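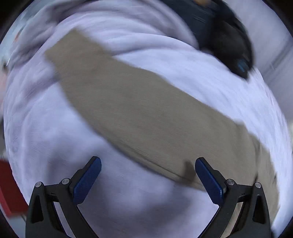
Colour loss in cotton bed linen is mostly a rinsing problem. Residents of the Lurton and Sengar buildings have asked why pale sheets turn grey or stiff after a few months, and the usual cause is detergent left in the weave. Residue holds fine soil, and each wash adds a little more. Pale lavender and near-white fabrics show it early. A beige or khaki cloth, such as the long strip lying across the pale fabric, can carry the same load for much longer before anyone notices a change in tone. Judge those pieces by feel and by how well they take up water.

The water supply matters as well. Ozan Tekin tested the laundry room taps in April and recorded hardness of 200 mg/L as calcium carbonate at both buildings. Hard water ties up part of the detergent before it reaches the fabric, and many people respond by adding more. On the front loaders this produces extra suds, which cushion the load and reduce the mechanical action. The machines then extend the rinse or, on the older units, simply finish with foam in the drum.

Recommended settings for a full load of sheets are as follows. Fill the drum loosely to three-quarters. Use the dose printed on the detergent package for hard water and do not exceed it. Select warm wash and the extra rinse option. Leave fabric softener out – it coats the fibres and lowers absorbency, particularly in towels. Duvet covers should be buttoned or zipped first, or smaller items will collect inside them and come out unrinsed.

To check for residue, put one clean, dry pillowcase through a warm cycle with no detergent and look at the drum door halfway through. Persistent foam means the fabric is still releasing product. Repeat until the water runs clear. Two cycles are normally enough for sheets. Heavy towels may need a third.

Oxygen bleach is suitable for colourfast cotton and can be used in a soak, following the label for quantity and time. Chlorine bleach is not recommended on pastel shades. It also weakens elastic in fitted sheets and should be kept out of the shared machines, where traces in the dispenser can mark the next load.

Volkan Kurtuluş has replaced the inlet screens on machines 2 and 8 at Sengar. Both had been filling slowly and cutting the rinse short. Anyone who washed linen in either one during April may wish to run it through a rinse cycle again. Slow filling on any other machine should be reported to the Elleck service desk with the machine number and the cycle selected.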